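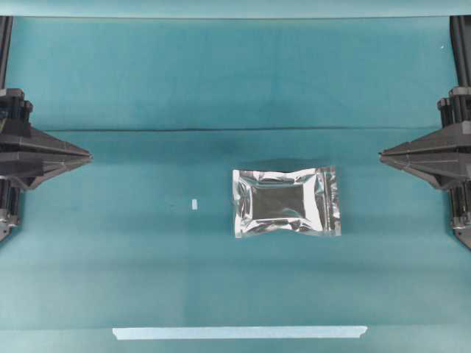 Changes to the Supply Rules in Lumanlan, Version 15

July 17, 2023

Version 15 of the Lumanlan campaign modification is now available for download. It replaces the supply rules introduced last October, and players who are in the middle of a campaign are advised to read these notes before installing it.

Under the previous rules, every squad drew rations and ammunition from a single pool held at the Farnen depot. The pool refilled at dawn in game time regardless of whether the road to Grullero was open. Several players wrote to me that this removed any purpose in holding the road, and I agree with them. A squad could remain on the northern ridge for an entire campaign without once being resupplied by truck.

In the new version, each town keeps its own stock. Farnen begins with 300 units of supply and Grullero with 100. A truck carries 20 units per trip and must complete the route for the stock to be credited. If the truck is destroyed, its load is lost. If it is abandoned, the load stays with the vehicle and may be recovered by either side.

Squads that run out of supply are no longer removed from the map. They move at a walking pace, they do not respond to attack orders, and their morale falls until they are resupplied or withdrawn. Players who prefer the former behavior may restore it in the settings file by changing the line "starvation" from 1 to 0.

The computer opponent has been adjusted to use the same rules. It will now assign escorts to its trucks when a convoy has been lost on the same route, and it will abandon Nandow if the town cannot be supplied for two consecutive days. In testing it sometimes abandoned Nandow too early, particularly when the bridge was under repair. The threshold has been raised, but reports on this point would be welcome.

Saved games from version 14 will load. However, the old supply pool is converted into stock at Farnen only, and the other towns will begin at zero. For this reason I recommend finishing any current campaign before updating. Saved games from earlier versions are not supported.

The truck script was rewritten by Rin Kikuchi, who also corrected the long-standing fault in which drivers stopped at the Grullero crossroads and would not continue. I am grateful for this work, which occupied the better part of the spring.

Two known problems remain. The supply counter does not refresh when the map is open, and trucks placed in the editor without a driver are counted as active convoys. Both will be addressed in the next version. Please report other faults in the comments and include the name of the mission, the settings file and a list of any other modifications in use.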